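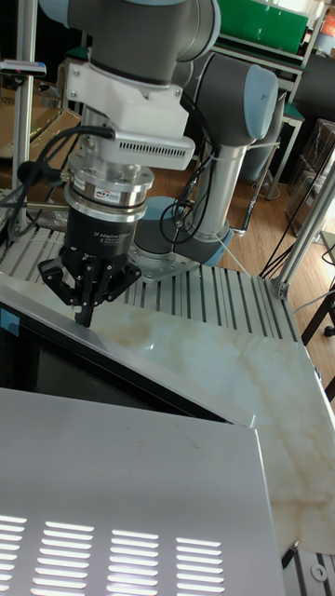 New house rules for anyone running robot arms near people came into force at Mekumex on 5 April 2025, and the first thing they deal with is cables. Every cell on the Pirken site has to be checked against a two-page sheet before power goes on, and the sheet opens with whatever is hanging off the arm. Cables tied to the link with zip ties, as on the grey arm with the light blue joint caps, are fine under the new text, provided the ties are checked at the start of each shift and the loop at the elbow has enough slack for the full reach. Tape is out. So is wrapping the spare length round the base.

The rules were drafted in January after Mekumex and its sister site at Korletey found they had been working to different sheets for the same jobs. Korletey wanted a stop and a full walk-round after any change of tool. Pirken didn't, or only sometimes. Staff moving between the two had to learn both, and a fair few admitted they just used the one they knew.

Now it is one sheet. Main points:

Speed. With a person inside the marked line, the arm runs in reduced mode and stays there until the line is clear and someone has pressed reset by hand. No automatic return to full speed, even for a short visit to pick up a dropped part.

Grippers. Finger force to be set for the job and written down, not left at whatever the last user had. Any change of fingers means a fresh entry. Force sensors to be zeroed with the tool fitted and nothing held, and again if the tool comes off for any reason.

Worktops and appliances. This is the bit that has caused most talk. Kitchen-type cells, where the arm works over a counter with a real appliance next to it, were not covered at all by the old Pirken sheet. They now need a keep-out height above the counter, entered in the controller and tested at low speed before the first run of the day. Appliance doors count as moving parts. If a door can swing into the arm's path then both positions, open and shut, have to be in the risk assessment. Vents to be kept clear, nothing stored on top.

Floors and edges. Boxes, chairs and loose kit to be outside the line during a run. Existing cells get 60 days to sort their storage, new ones get no grace at all.

Logs. Near misses go in within 12 hours, down from the 168 allowed before – a full week, which most people agreed was silly. A near miss includes a touch on a counter or a fixture that wasn't in the program, even if nothing was damaged and the arm didn't fault. Korletey already did it this way and says the extra paperwork comes to a few lines.

Not everyone is happy. Operators on the late shift at Pirken say the hand reset will slow down short jobs, where someone steps in and out all the time, and have asked for a light curtain option instead. The company says it will look at it but wont put anything in the text untill there are figures from both sites. There is also a question over who signs off a cell when the usual operator is away. For now it is the shift lead, and the sheet has a box for it, though the box is rather small and the first copies printed it over the fold.

The Horach workshop, where the company does its repairs, is not covered yet. Arms there are mostly run with covers off and one axis at a time, so a separate sheet is being written. Until it is ready Horach carries on with its own lock-off procedure – key out, tag on, tag stays with the person doing the work.

Training is short. One session at the cell, with the sheet in hand, then a supervised start-up and a supervised stop. Anyone who hasn't done it can still work in the building but can't clear a stop or change a tool. Visitors stay behind the line whatever mode the arm is in, and that includes customers who have come to see their own job run.

Copies of the sheet are at both gatehouses and in the rack by the Pirken stores. Old versions should be handed in and not kept in drawers. Comments on the wording to the safety office please, in writing, with the cell number on.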